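Tea station sorted at Rallero hall, sign-up sheet next

Jan 16, 2026

The Rallero community hall has a proper tea box at last. It went out on the table this week and replaces the biscuit tin that had been doing the job since last July.

Rukhsana Chaudhry picked the box up second-hand, hinges and all, and spent an evening cleaning it. Total cost to the hall — nil. The tea itself comes out of the $90 kitchen budget, which also has to cover milk, sugar and dish soap till winter.

The box is split into three compartments, so no more digging through the tin for the one you like.

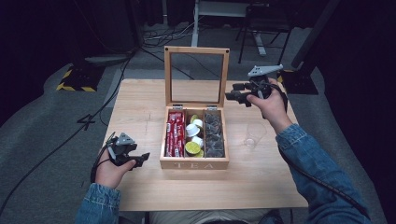 The new tea box with its lid up. Red sachets left, pyramid bags right.

Kanchan Bhatia, who looks after hall bookings, said regulars had been asking for somthing tidier for ages. "People stand there with a cup and want to see what's on offer. Now they can."

Refills will live in the cupboard under the sink. Please top up the box if you take the last of anything, and close the lid when your finished so the bags keep their flavour.

Table rules haven't changed. Light wood, marks easily. Coasters under hot cups please, wipe spills straight away, no bleach. Vikas Sengar will look at re-oiling the hall's timber tops in July if there's money left. 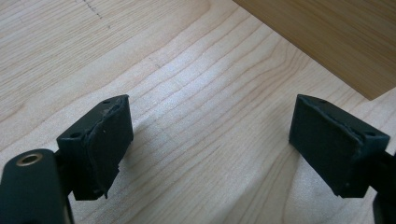

Can I bring my own tea for the box?
Sealed bags or sachets are welcome. Leave loose-leaf at home, as the hall has only 2 strainers and they tend to wander.

Sign-up sheet for the milk roster is on the kitchen door — names to Ho-yin Lam.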